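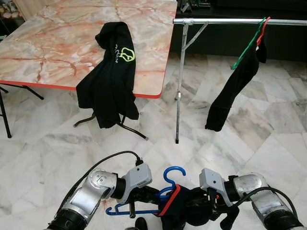

Re: Works agreement at the Runadport depot, what happens to the bargaining fund?

Hello all,

Sorry for the slow reply, I've been on earlies and by the time I get in I'm good for a cup of tea and not much else. I've read the whole thread now though, and I wanted to answer this bit in particular:

> I still don't see why we should pay into a fund that sends money
> to candidates. I joined for the pay talks and the legal cover.
> If the branch wants to back people for the council that's fine,
> but it should ask me first. Also can someone please tell me
> whether the Harus lot pay the same as us? I've heard two
> different answers.
>
> And what is the December vote for, exactly? The letter was three
> pages and I gave up on the second.

First the easy one. Yes, the Harus members pay the same as we do. They came over on their old rate for the first year after the merger and that's where the second answer comes from, but it ran out last spring. Zorkier members are still on the old rate until their own agreement is renewed, so if you've been talking to somebody from there you'd have heard something different again.

Now the fund. There are two pots and the letter muddles them horribly (I said so at the time!). The general fund pays for the office, the solicitor, hardship grants, the hall and so on. The political fund is separate, with its own account, and you can opt out of it. You fill in the form, hand it in, and your subs go down by a small amount from the next quarter. You keep your legal cover and your vote on pay. I know people who opted out years ago and they come to every meeting and argue as loudly as the rest of us.

What I would say is have a look at where it goes before you decide. Last year we spent 4,000 pounds out of it. Half of that, so 2,000, went on the bus campaign, which was leaflets and room hire and didn't have a candidate anywhere near it. The rest was split between two council candidates who'd both signed up to keep the early service to the estate. One got in and one didn't. I was cross about the second one because I'd knocked on a lot of doors in the rain, but there you go.

I do agree with you about being asked first. At the moment the branch officers choose and we hear about it in the newsletter, and I've never liked it. It was all right when everybody worked in the one building and you could collar someone in the canteen, but with Engelhardt on the other side of the river half the branch never sees the other half.

So, the December vote. It's on two things and they'll be on the same paper:

Whether to keep a political fund at all. We have to ask this every so often by law, it isn't anyone being sneaky. If it's a no, the fund closes and nobody pays into it.

Whether any donation to a candidate should go to a members' meeting first. This is the one the Engelhardt stewards put forward. I'm voting for it and I hope you will too, whatever you do about the other.

The second part of the paper is badly worded. It says "shall not be made without prior approval save where time does not permit", and to my mind you could drive a lorry through that. I've sent in an amendment to take the last bit out. If you'd like your name on it, write to me off list before the next meeting, which starts at half past six in the usual place. The side door will be open as the front one is sticking again.

One more thing and then I'll stop. Please could whoever has the spare key to the leaflet cupboard bring it along? There's a box of old opt-out forms in there with the wrong address on and I'd like them in the recycling before anybody posts one.

All the best, and see some of you there

Your newsletter editor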